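2019年9月15日　多云

今天我用中文写日记，因为我答应过自己，每个练习缝合的日子都要用中文记下来。我的中文老师说，写日记的时候不要查太多词典，先写完，然后再改。可是缝合的词我必须查，例如“持针”“进针”“出针”“线尾”。这些词我用罗马尼亚语都说得不太好，用中文说反而比较清楚，可能是因为我先从中文的课本里学会了它们。

早上

六点多起床，外面还是灰色的。我从Văduva坐公共汽车到Lullanholm，车上几乎都是去市场的人，有一位老太太抱着一盆辣椒，叶子一直碰到我的袖子。我在车上又读了一遍第四章的笔记。笔记里有一句话，我用红笔画了两次线：“针是弯的，所以手腕的路也应该是弯的。”我上个星期把针当作一根直的东西来推，结果组织被拉起来一个小山，线也从旁边切了出去。

练习室在二楼，门很重，里面有一种橡胶和消毒水混在一起的味道。刚开始来的时候我不喜欢这个味道，现在闻到它，我就觉得应该安静下来。我先把衣服挂好，洗手，然后把今天要用的材料写在本子的第一页：Brimero的练习垫、Bimach的黑色缝线、弯针。Bimach的线比我以前用的线软一些，打结的时候听话，可是也容易自己绕成圈。一包线的价钱是115列伊，我觉得很贵，所以剪线的时候总是舍不得，线尾常常留得太长。

上午：针的方向

上午我只做一件事，就是调整针。书上讲，夹针的位置应该在针身靠后的地方，不要夹针尖，也不要夹得太靠近连线的那一头。读的时候觉得非常简单，做的时候，针好像有自己的意见。我把它夹正，松开一点，它就转过去；我再夹，它又翻到另外一面。弯针很光滑，一点点力量就够它转身。

我想出了一个办法：不急着夹，先看针尖指着哪里。如果针尖指向左边，针身的弧是向右上去的，那么我就知道应该从哪一侧去接它。以前我是看见针就去抓，像在水里抓鱼一样。今天我让自己在每一次夹针以前停一下，心里说“尖在左，弧在上”，然后才动。这样慢了很多，但是我的肩膀没有以前那么紧张。

还有线的问题。针在中间的时候，后面的线常常立起来，弯成一个圈，正好在要去夹的路上。如果不注意，夹到的就是线，不是针。夹到线也许看起来没有什么关系，可是课本里写，线被金属用力夹过以后会变弱，打结的时候可能会断。所以我又给自己加了一条规定：先看针，再看线，最后才动。
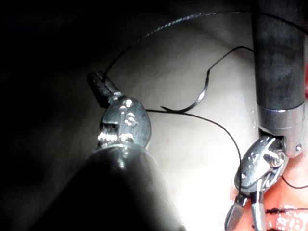
上午的后一半：线圈

休息的时候我喝了从家里带来的茶，已经不热了。我坐在窗户旁边，把刚才的错误写在本子上。我的本子分成两边，左边写“我做了什么”，右边写“我应该做什么”。左边总是比右边长。

休息以后开始练习夹住针同时管住线。这个动作我到现在也没有一个好的中文名字。英语的课本叫它“控制多余的线”，我觉得“多余”这个词不公平，因为那一段线以后都要用来打结，它一点也不多余，只是现在还没有轮到它。

两片钳口合起来的时候，一片的表面是很光亮的，另外一片的表面有很细的交叉的纹路。纹路是用来防止打滑的，我以前读过，但是没有认真看过。今天我看了很长时间。灯光照在湿的表面上，到处都是很小的亮点，红色的那一块上面也有，像下雨以后的石头路。在这样的亮点中间找一根细线，眼睛很容易累。黑色的线在白色的地方十分清楚，到了红色的地方就不那么清楚了，而且它几乎没有影子，我不容易判断它是贴在表面上，还是浮在上面。

我发现，线圈如果是又高又窄的，像一个三角形，一般就没有危险，轻轻一拉它会自己下去。线圈如果是躺着的，又绕到钳口的后面去了，那就要先停下来，把它放开。我有两次没有停，心里想“应该没关系吧”，后来用了很长时间才解开。“应该没关系吧”这句话，我想从我的中文里删掉。

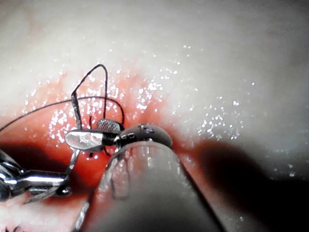
中午

中午我去楼下的小店买午饭，一个奶酪面包和一个苹果，一共花了727福林。不对，我写错了，727福林是上个月在布达佩斯的面包，我把旧的收据夹在了本子里。今天的午饭多少钱我没有记。我决定不把这个错误擦掉，因为老师说过，日记里的错误也是日记。

吃饭的时候我想，缝合和写汉字有相同的地方。写汉字的时候，每一笔从哪里进去、从哪里出来，都有规定；如果第一笔的位置不好，后面的笔画无论多么漂亮，整个字还是歪的。进针也是这样。进针点离切口太近，组织容易裂开；离得太远，两边的皮会卷到里面去。我妈妈以前是做窗帘的，她在布上用手指甲压一个印子，然后才下针。我小的时候觉得这个动作没有用，今天却很想念它。

下午：下针以前

下午的练习是沿着切口继续往前缝。右边是已经缝好的几针，左边还什么都没有，这种感觉让我又高兴又害怕。高兴是因为已经有一部分完成了，害怕是因为后面的针如果不好，和前面的放在一起就特别明显。

我今天最满意的不是缝好的针，而是下针以前的那一会儿。针尖已经到了红色的边上，还没有碰到表面。在这个时候，什么都可以改：可以抬高一点，可以往右边移一点，也可以退回来重新夹。进去以后，就只能顺着针的弧度走完。我以前很怕这个时刻，总是想快一点让它过去。今天我试着留在里面，慢慢地呼吸一次。

影子也帮助了我。器械和针的影子落在表面上，针往下的时候，影子和针尖会互相靠近，靠近的速度告诉我还有多少距离。这是我自己想到的，不知道书上有没有写，晚上应该查一查。可是影子落到红色的液体里就看不清楚了，所以这个办法只能用一半。

另外，切口本身是一条深色的缝，很容易吸引眼睛。我常常看着缝，而不是看着进针点，然后针就跟着我的眼睛走了，进得太近。学骑自行车的时候也有这个毛病：看着树，就会撞到树。

这里我还想记三件事，免得下次忘记：

一、另外一边的钳子要提前到位，在旁边等着，不要等针尖出来了再去找。
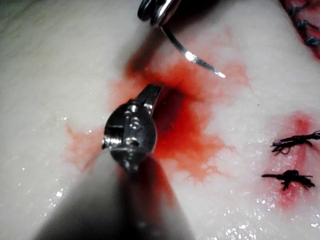
二、出针以后不要马上拉线。先看一下线是不是平的，有没有绕到别的结上面去。拉的时候要匀，听说有人一边拉一边数数，我试过，我一数数就忘记看线了。

三、垫子干了的话要再湿一下。干的表面摩擦大，线拉过去的时候会把边缘带起来。

下午：打结

打结是我最喜欢的部分，也是我做得最不整齐的部分。第一个结要平，第二个结要和第一个方向相反，这样才能锁住。我在家里用鞋带练习这个动作，最多的一个晚上做了多达260次，后来梦里也在打结。但是鞋带很粗，也不滑，真的缝线完全不一样。家里还有一卷300米的棉线，是买来钉扣子的，我准备这个月用它来代替鞋带，虽然它也不像，至少它是细的。

今天的结，如果让我自己打分，我给中等。结本身还可以，没有松，难看的是线尾。我剪得不一样长，剪完以后线头散开，一根朝上，几根朝旁边，像很小的刺猬。两个结又离得近，远看好像两只刺猬在说话。课本里的图画上，线尾总是短短的、平行的，像两根筷子放在碗上。我不知道画图的人是不是真的剪过这种线。 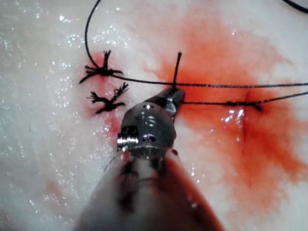
散开的原因，我想有一部分是剪的时候线没有拉直，所以剪口是斜的，编织的线就容易开。另外一部分还是因为贵，我前面写过了，我舍不得，总想多留一点。留得太长的线尾会碰到下一针，下一针的线从旁边经过的时候，很容易被它挂住。下次我要在剪以前先想好长度，想好了就剪，不要在最后一秒改变主意。

还有松紧。我总是觉得紧一点比较安全，可是太紧的话，两边的组织会皱起来，颜色也不好看。老师的意思是“靠近就可以，不要勒住”。“勒”这个字我今天才会写，左边是“革”，右边是“力”，用皮带和力气，很容易记住。

晚上

回来的时候公共汽车晚了，我站在车站背了一会儿生词。身体很累，主要是眼睛和脖子后面。到家以后洗了白大衣，袖口上有一点红色，用冷水洗掉了大部分，剩下的一点明天再试。

晚饭吃了土豆汤，然后给妈妈打电话。她问我今天缝了什么，我说缝了一条很短的线，从早上到下午。她说她年轻的时候，一天可以做完一个房间的窗帘。我说我知道。她又问，线是什么颜色的，我说是黑色，她说黑色的线最不好，坐在灯下面做，眼睛会坏。我告诉她，在白的上面黑色反而容易看见，她想了一下，说那倒是对的。

影子的办法我查过了，第四章没有，第六章有一句，在很小的字里面，只说“可以参考器械的投影”。我在旁边画了一个圆圈。

下次练习要带的东西：新的本子（这一本只剩几页了）、热水瓶、眼药水。还要问清楚，弯针有没有小一号的，我想试试在同样的切口上用小一号的针会怎么样。棉线也要放进包里，在车上可以打结，如果旁边的人不介意的话。

现在十点半了，我的字开始变得很大，说明应该睡觉了。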